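Setting up a tabletop session the tidy way

I've been running two-handed robot sessions at our Liltbridge workshop since June, and these are the house rules I wish I'd had on day one. Grab a coffee, they're short!
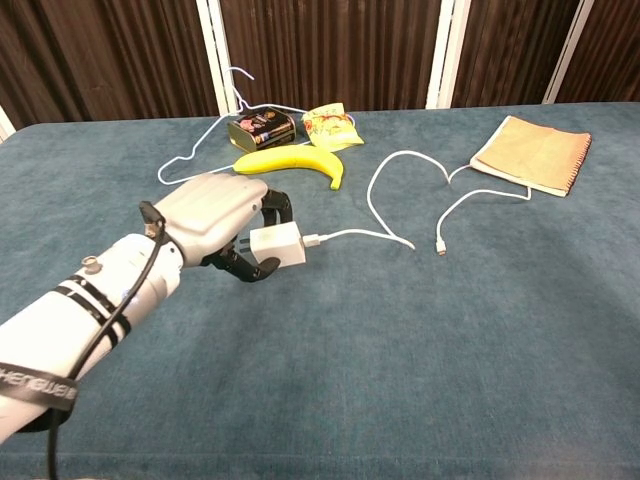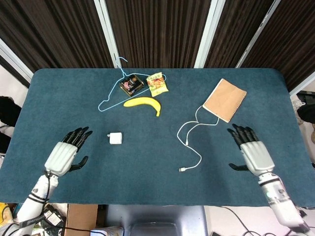 Charger, cable, banana, hanger and notebook on the felt.

First, write the item list before you power up. Ro-un Ban keeps ours on the Akbari sheet, and if something isn't on the sheet it doesn't go on the table (yes, even your pen).

Next, check the straps and the wrist cables on both arms. Give each cable a gentle tug, then move the arm through its full reach by hand. Anything that snags gets fixed now.

Start every run from the same rest pose, hands down near the front edge. I count to 6 before the first move. Kittipong Bunnag thinks that's way too long, but he also holds our record for bumped tables...

Cables are the fussy part. Go for the hard end, the plug or the adapter, and keep the speed low while the loose end is dragging.

Stop after 30 minutes and let the motors rest. Log the run number too. We're at 3,160 and I still forget.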